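About us

Home / About / Shoes & bags / Prices / Find us

Caker is a small shoe cleaning and repair shop in Zotbridge. Trainers mostly, but also boots, school shoes, the odd handbag. Started in October with one bench and a borrowed lamp, now two benches and our own lamp.

Leonie Kälin does the cleaning and most of the stitching. Lüthi does heels, soles and anything with glue in it. Ring the bell if the front is empty, we're probably at the back with the brushes going and can't hear the door.

What we do

Cleaning by hand. No washing machine, ever. Laces out first and soaked in a bowl, insoles out too if they lift. Dry brush, then soap and a soft brush on the upper, stiff brush for the sole. Stuffed with paper and left on the rack overnight. Please don't ask for same day, the drying takes as long as it takes.

White trainers are the bulk of it. School ones, work ones, wedding ones (more than you'd think). The upper usually wipes up quickly. It's the stitching that holds the dirt, and the little ridges along the bottom of the sole, which get done one at a time with an old toothbrush. Slow job. Leonie likes it, puts the radio on.

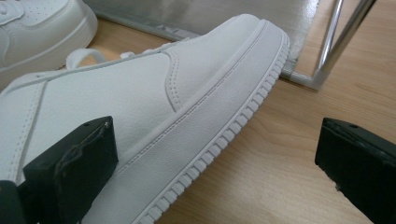 White low-tops, double stitching round the toe.

Scuffs on a toe cap we can often bring down, deep cracks we can't. If the surface has gone we'll tell you before we take any money. Yellowed soles are hit and miss, some come up nicely and some just stay cream. Suede is a seperate price, ask.

Repairs: loose soles glued and clamped, seams restitched, new eyelets, heel linings patched. Laces in stock, flat and round, white, black and a few colours. Flat white go fastest so if you need a long pair ring first.

We use Sostalon soap on smooth uppers, and a milder one on canvas. Tins of it by the till if you want to do your own at home. Leonie will show you how much to use, it's less than you think.

How it works

Bring them in or post them. Tie the pair together please, or put them in a bag with your name on, we have had lefts and rights go wandering. Put a note in if theres a mark you're bothered about. You get a paper ticket with a number, keep it. Shoes are ready the week after, longer before the start of term.

Post comes back in a plain box, no plastic. Not collected after 8 weeks and we'll ring you, then ring you again.

Shop

152 Mill Road, Zotbridge. Blue door next to the key cutter. Step up at the front, flat way in through the yard.

Closed Saturday 21st January for the new floor in the back room. Open as usual the Monday after.

Questions, ring or come in. Email gets read in the evening.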